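From: Kamol Siriwan
To: Lestmont implant patients list
Subject: Re: Claim form, part C

Ernő Dudás wrote:
> I received the second letter about the Lestmont hip settlement. It says
> I must return part C with the operation report, but my hospital closed
> and the records went to a storage company. They want 142 dollars for the
> copies. Should I pay this, or does the law firm pay? Also I do not
> understand if the revision surgery must be before the cut-off.

Hello Ernő,

I had the same problem with my records, so I will tell you what I did. I am not a lawyer, please check everything with your own.

First, do not pay the 142 dollars before you ask. My lawyer, Ms. Iwasaki, sent the request herself with my signed permission, and the storage company charged her 59 dollars. This will be taken from my part at the end, but it was cheaper than if I asked alone. I do not know if every company has this lower price for law firms.

Second, the operation report is not the same as the discharge summary. I sent the summary the first time and it was returned to me after five weeks. The report must show the sticker page with the lot number of the implant. If the sticker page is missing, İlker Ateş wrote on this list in November that they accepted a letter from his surgeon.
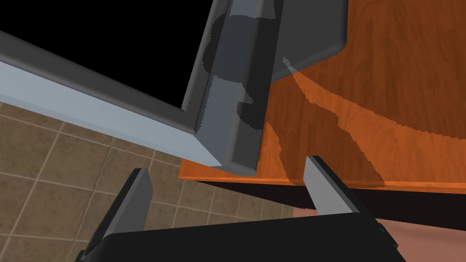 About the revision surgery, my understanding is that it must be before the cut-off, but if it was already scheduled you can ask for an extension on the last page of part C. There is a small box for it, easy to miss. Attach the appointment letter from the hospital.

Please also keep a copy of each page you send. My package had 200 pages and they told me that eleven did not arrive.

Does anyone know if Medicare must be informed before part C or after? Tõnu said after, but my letter says something different.

Regards,
Kamol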